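Maintenance week on the two-arm garment cell, so I'm posting the upkeep notes as I go. Written for whoever takes over the bench after me, and for the people who keep asking how often we touch the thing. (1/17)

The cell: two small arms on a white tabletop, three walls, a garment rack at the back. The job is clothes and hangers. Internally it's called Jestetti, after the fixture drawing it started from. Last full service was in July. (2/17)

Counter read 398 hours this morning. We service at 400 or when the grip starts to go, whichever comes first. Grip had started to go. Cloth was creeping out of the left fingers when both arms pulled it tight. (3/17)

Order of work: power down, arms in the rest pose, wait for the joints to go slack, then hands in. Tag on the switch. I do this even for a two-minute job. (4/17)

Finger pads first. Old ones come off with a plastic scraper. No metal, it marks the fingers and then the new pad sits crooked. Wipe with alcohol, let it dry, press the new pad on and hold it for a full minute. (5/17)

Then the cables. The purple ones take all the bending on this cell. Each arm needs a loose loop at the wrist and another one down by the elbow. Take up the slack to make it look neat and you will be replacing a cable by the end of the month. (6/17)

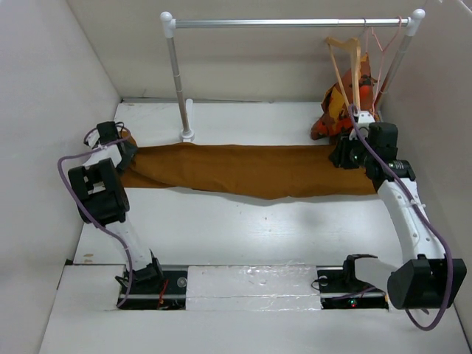

Before I tie anything down I move each arm by hand to its farthest reach and back, watching the loop the whole way. If it goes tight anywhere, more slack. If it can hook on a corner, less. The left arm needed a little more this time. (7/17)

Cable ties: snug enough that the tie doesn't slide, loose enough that the cable still turns under it. Trim the tail flush. A sharp tail will pull a thread out of a knit in one pass. (8/17)

Base openings at the front. Lint collects in there faster than anywhere else. Vacuum with the soft brush, never compressed air. Air just drives the lint into the connectors. The thin red wires on the left side get a look and a gentle tug at each end. (9/17)

Bracket screws at the bases. I check all of them with the torque driver and put a paint dot on each one that moved. Two dots this time, both on the right arm. Going by the log, those are the same two as last service, so they get thread locker now. (10/17)

The clear film on the center cover panel stays on. Yes, it's wrinkled. It keeps zippers and buttons off the panel. I change it when it tears. (11/17)

The rack gets forgotten because it has no motors. It still goes out of position. I push on both ends of the rod, check that the corner connectors are tight, and see that the feet sit flat. If a foot has moved, every hanging move is off by the same amount and you'll waste an afternoon blaming the software. (12/17)

Power up, home both arms, then test with real clothes. I use the brown piece because it's wide, and a wooden hanger because it's stiff and shows up a bad grip right away. Thin wire-type hangers come later. They swing and twist and tell you very little about the fingers. (13/17)

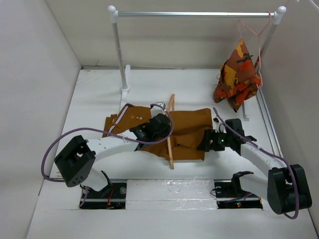 Brown garment flat on the panel, wooden hanger across it, one gripper to each side of the hanger.

Ran 80 cycles after the service. 71 clean. The misses were nearly all on the left, hanger picked up at a slight angle. Wrist zero was off by a hair on that side. Re-zeroed it and the next batch looked better, though I want a longer run before I sign the sheet. (14/17)

Parts used: one set of finger pads, 12 cable ties, thread locker, alcohol wipes. Pads are the Voicu soft type. We tried the harder ones last year and they slid on anything smooth. Spare pads live in the second drawer, in the bag marked Ziserard. Please put the bag back. (15/17)

Someone asked if the Collthorpe cell gets the same routine. Same list, except the rack there is bolted down, so you can skip the foot check. The cables wear the same way. (16/17)

Service sheet is dated February 5, 2021 and clipped to the side of the cell. Next one goes by the hour counter, or sooner if cloth starts creeping again. If you see that, write down which arm and which garment before you stop the run. (17/17)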